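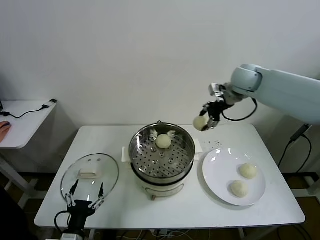

Nuanchan Prasertsri reckons it's the sugar holding my dough back and the yeast is fine, and that I should stop blaming the flour for everything. Well, maybe! I did blame the flour for most of last week.

May 29, 2023. Dough notes, carrying on from the yellow pages.

Made up two bowls this morning, both with the Hakulton flour. Bowl A has the usual sugar, bowl B has 8 g per 100 g of flour, so a fair bit less. Same yeast, same water, same shelf by the window. B was away first and felt lovely, soft and a bit springy. A just sat there sulking until well after my tea.

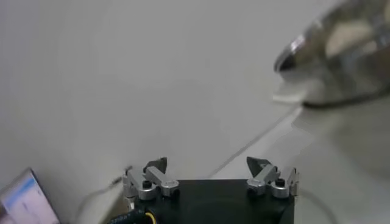

Waraporn Kamolrat
Dough and proving, Budbridge test kitchen

I did the finger poke on both (flour your finger first, I forgot again). B filled back in slowly, A sprang straight up, so A wanted more time and got it. Charoen thinks I knead too long as well – he stops at 6 minutes and his skins come out smoother than mine, which is annoying.

Sweetness is the snag with B. It's a bit plain on its own, though with a salty filling I doubt anyone would mind. 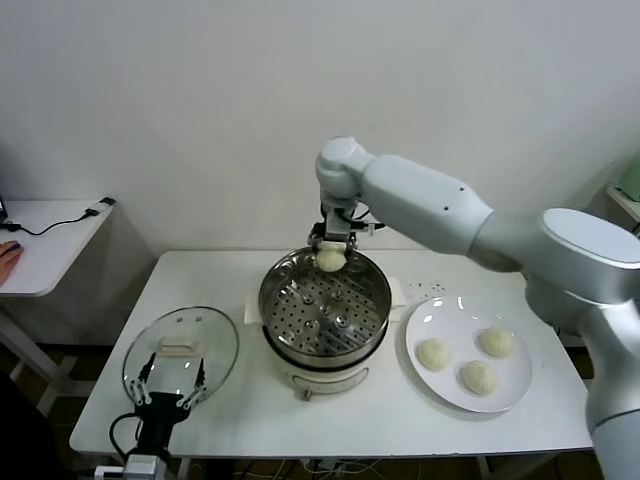 For a sweet filling I'd go halfway between the two and see. I also want to try an overnight prove in the fridge, if there's any room left in there. Still 4 bags of the Hakulton to use up before we open the Yimyam. Must get more baking paper.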